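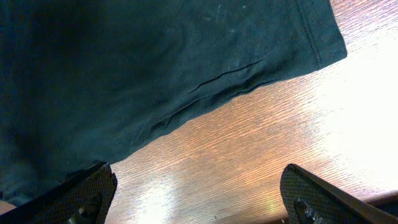 OPERATORS WANTED - garment folding cell, fault investigation
Clanamside Textile Handling, Brullari site
Casual, 2 positions, start ASAP

Quick version. We need two people to sit with our folding arms and help us find out why they keep failing to let go. Patient people. People who write things down.

What went wrong

Short stop on the night shift, then a longer one. Gripper closed on a hem, didn't open on the release command, and the arm carried on to its next move with the shirt still in it. Seam torn, guard door open at the time. It should never have been able to move with the door open. No one hurt. The cell has been out of production since and it stays out until we understand both faults, the gripper and the door interlock. The interlock has been replaced and tested by Ronwood, who did the original install. The gripper fault is still with us.

We've got over 2,000 logged picks and the release fault shows up in 66 of them. No pattern we trust yet. Could be finger pads, could be cable strain at the wrist, could be the software timing out. Thicker hems seem worse but thats a hunch.

What you'll be doing

- laying out garments on the table, same way each time, then stepping back behind the line
- running slow pick and fold cycles at reduced speed
- hitting the stop when something looks off (we'd rather 40 false stops than one late one)
- logging every fault: garment, colour, fabric weight, which arm, what the finger pads looked like after
- checking pads and screws at the start and end of each shift 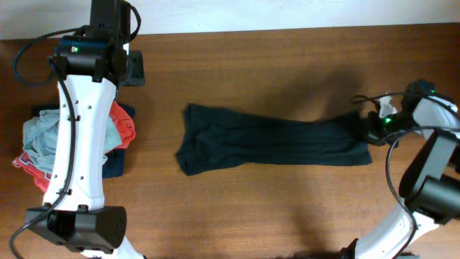
Most shifts it's the same handful of clothes over and over. Shirts, mainly. It's repetitive and we won't pretend otherwise. You'll have a supervisor in the room for every powered run, no exceptions, and no one works the cell alone.

You'll need

- good eyesight for small things, glasses fine
- steady on your feet, shifts are mostly standing
- to be OK with stopping a run even when the engineers are mid-sentence
- closed-in shoes, no loose sleeves, hair tied back, no lanyards near the arms
- lockout/tagout ticket is a plus, if you havent got one we'll train you

No robotics background needed. Laundry, alterations, packing or warehouse experience is honestly more use to us.

Hours and pay

Day shifts only while the investigation is on. Contract runs to the end of December, with a possible extension if the cell goes back into production. Casual rate plus loading, paid fortnightly. Induction is paid too. Parking on site, the bus stops at the front gate.

To apply

Short email to the Tjoa project desk, resume attached, and a few lines on a time you stopped a job because it wasn't safe. Doesn't have to be a factory job. No cover letter please. Applications close Tuesday, July 8, 2025, but we'll be ringing people before then so get in early.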